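Notebook, bench 2 - 07/08/2023

Prydderch cup and knife, continued from the page with the coffee ring on it.

Started by moving the board. It had crept toward the window end again, so I squared it up to the table and left the strip of wood showing on the far side, where Heledd likes to park things that are "not on the board." The matte side is up. The glossy side shows every lamp in the building and I am done arguing with it.

Cup first. I like this cup more than a grown adult should. It is square, which makes it a poor thing to drink from and a very good thing to set down, as you can tell at a glance if it's crooked. Cream outside, tan inside. Weighed it empty: 82 g. Haf's entry from January says 500, and I can only assume Haf weighed it with lunch in it.

Knife next. Flat on the board, to the left of the cup, handle pointing away, tip toward me. Tried it straight for the first few rounds and went back to the diagonal. Dark blade on a white board is easy to see, which I consider the knife's main virtue, along with being blunt. Hustden sent a paper template for the angle. It has curled up like a stale sandwich and is now under the Wutov catalog, being flattened.

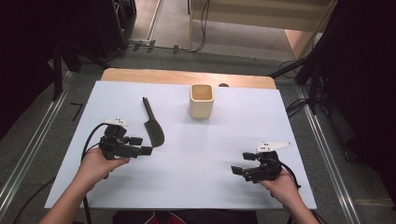 Cup and knife on the white board, knife on the diagonal.

Ran 11 rounds before lunch, all with the same layout. Rounds 4 and 7 don't count, I bumped the table with my hip both times and the cup walked. Reset takes roughly 2 minutes if you don't stop to admire the cup.

Notes for whoever has the bench next:
- Cup goes a bit past the middle, toward the far side. Pencil ticks are on the table edge, please stop erasing them.
- Wipe the board with the gray cloth. The blue one sheds.
- Knife goes back in its sleeve, and the sleeve goes back in the drawer. Heledd, this means you.
- Zidach still owes us the second cup. Emailed again. Got the same out-of-office as last time, with a new typo.

To do: reweigh cup in front of Haf.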